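Home Guides Shared Kitchens Checklists Contact

Reading time: 6 minutes

Kitchen table and cutlery check, Nonthorpe house, with comments

Done in May, on a Monday, starting at 2 in the afternoon when the kitchen was quiet. The sheet is the Ostard one, which somebody left in the drawer before my time and which was plainly written for a larger and more frightening kitchen than ours. I have crossed out the parts on walk-in freezers. The marks are the usual ones: OK, ACT (do something), WATCH (do nothing, but guiltily).

Checked by Theophilus Amissah. Comments are mine unless they have someone else's name on them.

1. Table stable, no rocking. OK
Leaned on it at each corner with my full weight, and it took this better than I would have. The folded beer mat has gone from under the leg and the table no longer seems to miss it. If you are the one who fixed it, thank you, and you might have said.

2. Tablecloth flat, no trip or drag hazard. WATCH
The striped cloth is staying. I know Sorin would prefer a bare table, and he has made the case at length, twice during my dinner. A cloth is only a hazard if it hangs low enough to catch on a knee or a chair arm and bring the soup down with it. Pull it square before you sit. The stripes are there to help you: if they are heading for the fridge at an angle, so is your plate.

3. Cloth clean enough to put cutlery on. ACT
The Ostard sheet says "food contact surfaces to be cleaned and sanitised between uses". A tablecloth isn't meant to be a food contact surface, but the moment you tip the forks out on it, it becomes one. Either wash the cloth first or put a clean tea towel down. Krum says his grandmother never bothered and lived to 90. I have asked him to provide her for inspection.

4. Cutlery emptied out and sorted by type. OK, eventually
Everything comes out for this one. Looking down into a container from above and saying "seems fine" is how we carried on for most of the winter, and it's how the thing with the bottom of the container came about (see item 9). Chopsticks to one side, metal to the other, plastic wherever there is room. Spread them so you can see each piece from end to end.

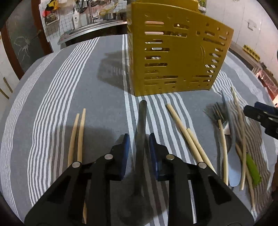 Sorting takes longer than you would think, mostly owing to discussion. There was a long one over whether a fork with a bent tine is a damaged fork or a fork with character. It is a damaged fork. Anything you could catch a lip on goes in the bag by the door, and please don't rescue it from the bag. I recognise them now.

5. Chopsticks: tips sound, no splits or splinters. ACT
Run a thumb along each one from the thick end to the tip, slowly, and then back the other way. Wood that has been through the dishwasher too often goes furry, and furry wood holds water and whatever was in the water. If it feels like a cat's tongue, out it goes. Black specks at the tip that won't scrub off: out. A tip that has been chewed: out, and we can have a word in private.

Comment from Ro-un Oh: "Match them by length before you put them back. I don't mind eating with somebody else's pair. I do mind eating with half of two pairs."

Accepted. Odd ones are to be kept for stirring paint, propping up the tomato plant and the other careers open to a single chopstick.

6. Forks and spoons: no rust, no bent tines, no old food. OK
Check the roots of the tines, where egg goes to retire. Soak, then use the small brush, then look again in daylight, not under the cooker hood, which is a very flattering light. The spoons passed. I had one concern and it was a reflection of me.

7. Plastic utensils: no melting, cracks or white stress marks. WATCH
A plastic spoon left leaning on a hot pan is a slightly different shape of plastic spoon by the end of the evening. Look at the edge of the bowl and at the neck, where the bending happens. Pale lines across the neck mean it will snap, and it will pick a moment with custard. Nothing failed this time, but the plastic things are at the age where you start asking after their health.

8. Blades stored separately from everything else. ACT
I have written this one before, and my earlier handwriting is calmer. Anything with a blade does not live in with the spoons. People reach into a cutlery container without looking, generally while talking, and they expect to meet a handle. Jailson has a scar that he will show you unprompted.

The rule from now on: blades in the rack or in the drawer with a guard on. When sorting on the table, lay them down with the edge facing away from whoever is sitting there, and never at the bottom of a pile.

9. Utensil container clean inside, drains properly, stands upright. ACT
We come to the yellow one. I am fond of it. It is the only cheerful thing on that side of the room apart from Krum before a football match. But it had been collecting water at the bottom, and I will describe the result only as "a soup, though not one I would serve".

Empty it every week. Hot water, washing-up liquid, the bottle brush right down into the corners, rinse, then upside down until it is dry, and I mean dry when you put your hand in, not dry from across the kitchen. Everything going back in must be dry as well. Stand chopsticks with the tips upwards so that the ends you eat with aren't the ends in the puddle.

While you are handling it, keep it well back from the table's edge. It is taller at the back than at the front and, once loaded with long things leaning one way, it has opinions on balance.

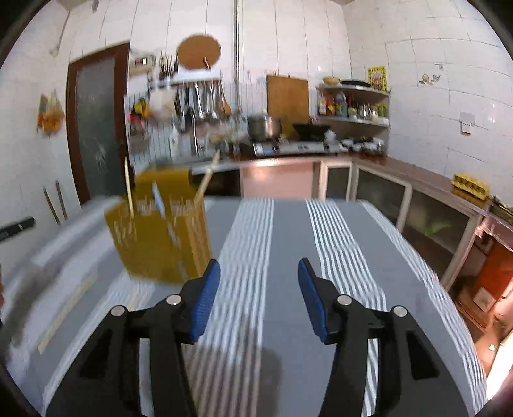 Item 9: yellow container on the striped cloth, kitchen tiles beyond.

Comment from Sorin Softić: "I propose a heavier container. There is a ceramic one in the Huretti shop and it would not fall over."
Reply: It would not fall over until it did, and then it would go through the floor. Also we have 400 of whatever we have in the kitty and that is pence. The yellow one stays until it cracks.

10. Long items stored so they cannot fall. WATCH
This covers anything long and thin that gets leaned on a wall: poles, broom handles, the curtain rail that has been going up "this weekend" since I moved in. A leaning pole is perfectly well behaved until someone pulls out a chair. Lean them in a corner where they have a wall on both sides, or lay them flat along the skirting out of the walkway. Give each a small nudge as you go by. If it slides, it was going to slide anyway, and at least you were watching.

11. Wall tiles and grout, splash area. OK
Wiped down with the ordinary spray. Pay attention to the strip just above the worktop, where grease and dust meet and form a committed relationship. No loose tiles found. I tapped them with the handle of a spoon, feeling like a doctor in an old film. You are listening for one that sounds hollow. If you find one, write its position on the sheet. Do not pick at it to see how bad it is. That was how the bathroom began.

12. Floor and access around the table. OK
Chairs in when nobody is on them. Bags off the floor. You should be able to get from the cooker to the sink with a full pan of pasta without turning sideways or apologising. I walked it with a pan of cold water, and Ro-un walked behind me with a cloth, as a comment in itself.

13. Person responsible for next check named on sheet. ACT
There is a space for this and every sheet in the drawer has it blank, apart from one that says "Subramaniam", in capitals, in pencil. I gather he moved out some years ago. I hope he is well and that someone told him he was off duty.

Next check: Jailson Figueiredo. He was out when this was decided.

ACTIONS

Wash striped cloth, 40 is fine, do not tumble. Krum.
Bag of retired cutlery to the tip, unopened. Me.
Drawer space cleared for blades and guards found. Sorin, as he knows where the guards are and has been enigmatic about it.
Chopsticks re-paired by length. Ro-un, who asked for it.
Yellow container, weekly empty and scrub. Everybody in turn, list on the fridge. If your name falls in a week when you are away, swap with someone before you go. A text from the airport does not count as swapping.

COMMENTS ADDED AFTERWARDS (please initial them, the sheet is turning into a wall in a bus shelter)

"Can we have a line for the tin opener? It isn't on the Ostard sheet and it's the worst thing in the house. KK"

Yes. Tin openers: look at the wheel. If you can tell what was in the last tin, wash it. Added as 6a. T.

"Item 5, how furry is furry? JF"

If you have to ask, out. T.

"I have now been told I am doing the next one. I would like it noted that I was at work. JF"

Noted. Pencil is on the string. T.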